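Protokoll der Sitzung des Arbeitskreises Haushalt und Automatisierung
30. Dezember 2019, Vereinsraum Dristside

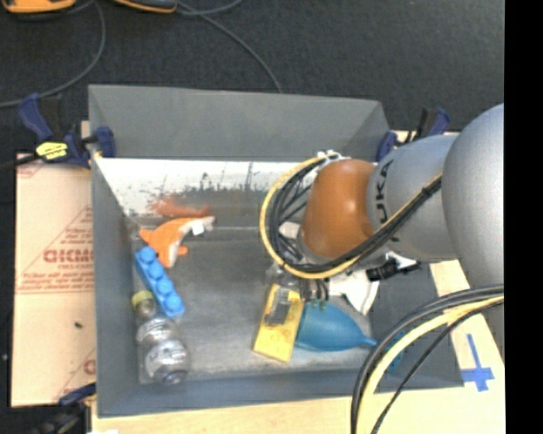

TOP 1: Können Maschinen schon aufräumen?
Der Arbeitskreis hat die Frage vom Oktober wieder aufgenommen, ob eine Maschine ein Kinderzimmer oder einen Retourentisch im Laden selbständig in Ordnung bringen könnte. Die Stimmung war deutlich zuversichtlicher als im Herbst! Besonders lange wurde über die Mischung der Gegenstände gesprochen: Ein Stofftier gibt nach, ein blauer Baustein mit Noppen nicht, und eine durchsichtige Plastikflasche mit ihren Glanzlichtern ist für viele Kameras immer noch eine harte Nuss. Dass der Greifer direkt über dem gelben Klotz steht und gleich daneben etwas Blaugrünes aus Gummi anliegt, führte zur Frage, wie man eng liegende Teile sauber trennt. Zwei Meinungen dazu (erst schieben oder gleich greifen), keine Einigung.

TOP 2: Bericht Torlow
Im Lager Torlow wurden 201 Griffe an gemischter Ware ausgewertet, 81 davon an weichen Teilen. Die weichen Teile liefen besser als erwartet, was alle sehr gefreut hat. Handtücher falten klappt weiterhin nicht. Geschirr wurde vertagt.

TOP 3: Vorführung in Clillow
Geplant ist ein Nachmittag mit bis zu 7 Stationen. Sortieren und Einräumen sind gesetzt, Wäsche nur, wenn Huaranga den zweiten Greifer rechtzeitig liefert. Besucher sollen eigene Gegenstände mitbringen dürfen.
Beschluss: einstimmig angenommen.

TOP 4: Verschiedenes
Der Schlüssel für den Nebenraum fehlt noch. Die Liste der Testgegenstände wird um Socken und Topfdeckel ergänzt.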